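Household Notes: Getting Your Doors Ready for a Home Robot

By Roksolana Shevchuk
June 13, 2021

My sister-in-law asked me over the holidays whether the Derkach home service was worth the bother, and I gave her such a long answer that she told me to go and write it down instead. So I have! If you're new to this page, I mostly write about hinges, drafts and the right way to store paint, and this is going to be a hinge sort of page too, only with a robot in it.

Derkach offers a two-armed helper on a monthly plan, and the Tuverville office handles setup for our side of the county. The plan I looked at is called Irnavlow, and it costs $347 a month with the door package included. Without the door package it's $321, and I'd say spend the extra. A helper that can carry towels but can't get into the bathroom is going to leave you a pile of towels in the hallway.

Before they send anybody to your house, they build a practice version of a room on the computer and let the robot have a go at the door in there. You get a link to look through the results at home, with a cup of coffee, and I would really encourage you to do it. I spent a whole evening on mine. The practice room has its own taste in wallpaper, so don't worry about whether it matches your house. Watch the hands.

The first view takes in both arms and the door, and the other two are from down at one gripper.
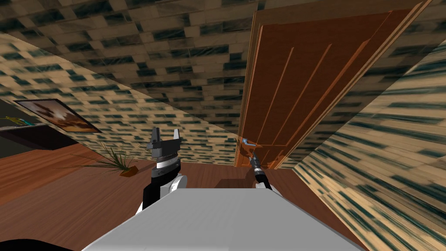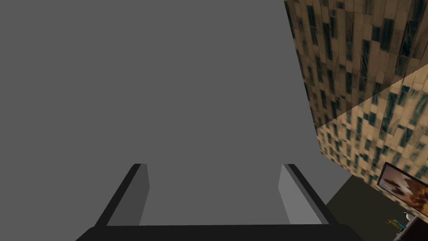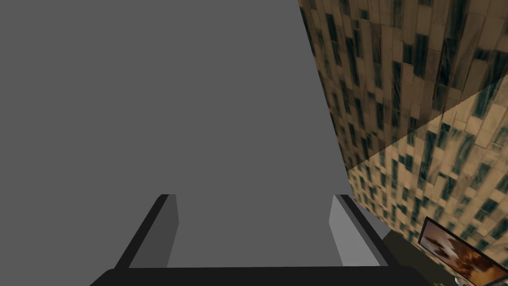 Now for what you can do on your own side, and most of it needs nothing fancier than a screwdriver.

Start with the handles. Levers are far kinder to a gripper than round knobs, and they're kinder to your own hands too when you come in with groceries. If you have old knobs, you can swap one in an evening. Measure from the edge of the door to the center of the hole before you go shopping — I bought the wrong latch twice before I learned that. Tighten the screws on the plate while you're there, and try the lever with one finger. If it sticks, take it off, wipe out the old gunk with a dry rag and give the spindle a little dry graphite. Please don't use cooking oil! It goes gummy by September and you'll be doing the whole job over.

Next, the hinges. Open the door halfway and let go. A door that drifts by itself is going to be a nuisance for any helper, two-legged or otherwise. Pull the top hinge pin, lay it on something hard, tap it once in the middle with a hammer so it has the slightest bend, and put it back. It will hold where you leave it.

Then the floor beside the door. Plants, umbrella stands, the basket of shoes (we all have one) should go well back from the swing. I keep 40 inches clear on the pulling side, and my shins are happier for it as well.

Yevdokiia Hnatiuk, who does the home visits out of Tuverville, went over my hallway with me and was very patient about my questions. Her tip was to prop a door partly open during the first week, so you can get used to the helper's pace before asking it to deal with a latched one. She also told me to peel off those little felt pads I had stuck behind every lever, and she was right, they had been keeping the levers from going all the way down.

What I didn't care for was the booking. The calendar kept losing my address, and the Grerlow add-on for sliding doors was listed on one page and missing from the next. I ended up phoning. If you have pocket doors or sliders, phone first and get the price in writing.

Next time I'll get to weatherstripping, and which kind doesn't peel off when the door gets opened all day long.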